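厨房抽屉清理记，以及一张用了太久的餐桌

大家好，又到了写信的时候。上一期发出去以后收到好多回信，有人问我面包发不起来怎么办（抱歉，我也发不起来），有人把自家阳台上的小葱拍给我看，还有一位读者说她把整个书架按颜色重新排了一遍，然后再也找不到任何一本书了。我看完笑了半天，然后扭头看了看自己的厨房，就笑不出来了。

所以这一期讲收拾厨房。

事情是从一个盖子开始的。我想把剩下的半锅红豆汤装起来，手边有一只大小正好的保鲜盒，盖子死活找不到。我把最下面那个大抽屉整个拉出来倒在地上，坐在一堆塑料中间，一个一个地配。配到最后剩下一小堆没有盒子的盖子，还有一小堆没有盖子的盒子，两边互相都不认识。红豆汤最后是连锅一起塞进冰箱的，占了整整一层。

那天晚上我就想，行吧，从头来一遍。

我是那种收拾之前一定要先买东西的人，这个毛病我自己知道。于是先上网看收纳架，看了两个晚上，看中了 Stolmont 的一款抽屉隔板，能伸缩的，两头带弹簧，往抽屉里一卡就行。下单之前我还算有点理智，量了抽屉，内宽403毫米。结果隔板到了，装是装上了，抽屉却关不严，总留着一条缝。趴在地上看了好一会儿才发现，我量的是宽度，高度压根没量！隔板比抽屉帮高出一小截，正好顶着上面那层。后来把它挪到灶台边那个深一点的抽屉里，倒是严丝合缝，现在用来隔锅铲和擀面杖，挺好的。

所以如果你也打算买，宽、深、高三个数都要量，抽屉后面有没有水管也伸手摸一摸。我家水槽底下那根管子就很不讲道理地横在中间，害我放弃了一个两层的小推车。

接下来是分堆。网上教的办法很多，有的让你把所有东西捧在手里感受一下，我捧着一把漏勺感受了半天，只觉得它该洗了。我用的办法比较笨：找三个纸箱，一个装每天用的，一个装逢年过节才用的，一个装想不起来上次什么时候用过的。第三个箱子满得最快。里面有切苹果的圆形刀（我们家苹果都是直接啃的），有做寿司的竹帘，有不知道哪次搬家跟过来的一只蛋杯，还有一台 Vorex 的小搅拌机，买的时候3,295块，是我这辈子对早餐最有信心的一个时刻。打过几回豆浆，洗起来太费劲，就一直住在柜子最里面。

搅拌机我纠结了很久，最后挂到二手网站上，标价写了262。当晚就有人来问，问能不能打冰块，我老老实实说我没试过，对方说那就要了。东西拿走以后柜子里空出来一大块，我站在那儿看了好几眼，觉得特别爽，然后顺手把米桶放了进去。

碗碟这部分我收得最慢。一套一套的盘子总是凑不齐，碎一个少一个，剩下的又舍不得扔。以前我坚持要成套，来客人的时候端出来好看，现在想通了，混着用也蛮好，深色的盘子放绿叶菜，浅色的放红烧的东西，配着配着还配出点乐趣来。我给自己定的规矩是每种尺寸留够全家人用，再多留两个备着，别的都送走。有缺口的一律不留，去年我就是被一只缺了口的碗划过手，当时还觉得小口子不要紧。

一次性杯子也清了一批。之前聚餐买多了，一摞一摞压在柜顶，落了灰也没人想用。我把还干净的几只留下来育苗，底下戳几个小洞，装上土，种罗勒正合适，透明的还能看见根长到哪儿了。种子是在 Kaplan 那家小店买的，一小包，店家在纸袋上手写了播种的日子，我一直没舍得扔那个袋子，夹在菜谱里当书签。

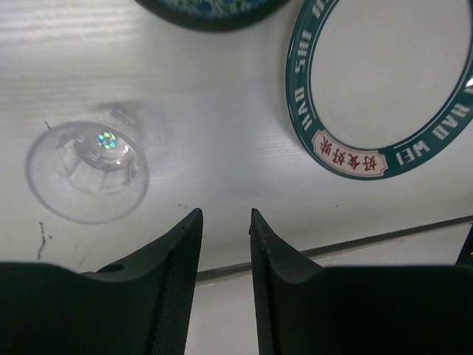

再说说餐桌。厨房收拾完，餐桌就显得格外碍眼，因为我一直把它当成中转站用，快递、钥匙、没拆的信、吃了一半的药，什么都往上放。我试着立了个规矩：睡觉之前桌面要清空。头几天全家都忘，我也忘。后来在门边加了一个浅口的托盘，钥匙和信有了去处，桌子才慢慢空下来。早上起来对着一张干净桌子喝茶，心情真的会好一点，连带着早饭都愿意多花几分钟做了。

桌面怎么擦也有读者问过。我现在就是一块拧得很干的布，顺着一个方向擦，擦完再用干布走一遍。酱油这种东西越早擦越好，隔夜就要费力气了。以前我很爱用各种喷剂，喷得满屋子柠檬味，后来发现温水加一点点洗洁精也够用，省下来的钱我买了一把好一点的刷子，专门刷水槽。

调料柜我还没动。那是下一场硬仗，我已经在里面看见两瓶开了封的五香粉，还有一罐标签掉光了的东西，闻起来像孜然，又不太像。要是有人有整理调料的好办法，请一定回信教教我，尤其是那种又高又瘦的瓶子，到底该竖着放还是躺着放？我试过躺着，醋漏了一柜子。

顺便通知两件小事。Plandbridge 的旧物交换角四月照常开放，厨房用品放在进门左手边的架子上，送去之前请洗干净，玻璃的用报纸包一下，外面写清楚里面是什么。我那箱“想不起来上次什么时候用过的”就送到那儿去了，竹帘和蛋杯都在里面，喜欢的人快去领走。另外，上一期里红豆汤的水量我写少了，按那个方子煮会煮成豆沙（有两位读者已经煮成了，其中一位说包了包子，味道不错）。请把水加一倍，泡豆子的时间不变。

下一期想写阳台，罗勒要是争气的话，就给大家看看它长成什么样了。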